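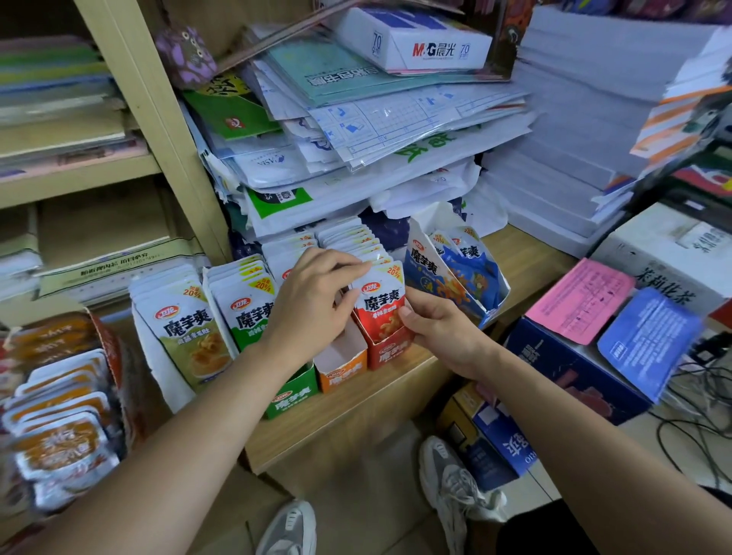

Snack shelf, head camera view: red 魔芋爽 packet coming out of its display box, left hand on the white row.

Two-finger or suction for soft snack packets in tight display boxes?

Posted by Yolanda Garrido

I am comparing end effectors for restocking and facing up small shops. The items are konjac snack packets standing on edge in open cardboard display boxes, packed tightly enough that only the tops are exposed. The arm is an Obeidat with a payload limit well above anything on this shelf, so weight is not the concern.

Candidates so far are the Zikum parallel gripper with the thin fingertips and a single bellows cup on the Brulgate vacuum unit. I ran 400 picks with each on a bench copy of one box. The Zikum failed mostly by pulling two packets at once. The cup failed mostly by losing seal on the crimped top edge. Totals were close enough that I can't choose on them alone.

Does anyone have experience with either on this kind of packaging? Also, is one head camera enough, or do I need one at the wrist?

Posted by Cayetano Cordero

Parallel gripper, with changes. A cup needs a flat face, and a packet standing in a tight row shows you a seam. You can tilt the front packet forward to expose its face, but that is an extra motion and it depends on the box having room.

For double picks, reduce fingertip thickness before you touch the force setting. We went through 664 logged picks on similar pouches, and most doubles came from the finger landing on the neighbor's top seal and folding it into the grasp. Grinding the tips to a wedge helped more than any force change. After that, look at closing speed.

Note what the hands in your picture are doing. One is pinching packet tops in one box while the other grips a packet at another. With a single arm you have nothing to steady a display box, and an open cardboard box that is nearly empty will lift or slide with the packet. Test with boxes full, half full and down to the last few. A bench test with one full box will flatter both tools.

Camera: add the wrist one. From the head view your own forearms take up a lot of the picture, and an arm will do the same. Ours is mounted 7 cm behind the fingertips and is used only for the final approach.

Posted by Demetrio Alcaraz

Suction is fine, just use a bigger pump. We use the Ukance one and never had a problem.

Posted by Rania Semaan

A bigger pump will make up for a small leak. It will not close a gap across a crimp, so I would want to know what Demetrio is picking. If the packets are lying flat, rather than upright in a display box, the cup is the better tool and a parallel gripper has to get under an edge. Split your results by pose, standing versus flat, and the totals may stop looking so close.

If both poses matter, price a tool changer. Ours is rated for 1,000 changes between inspections, so sort the picks by pose to keep the swaps down.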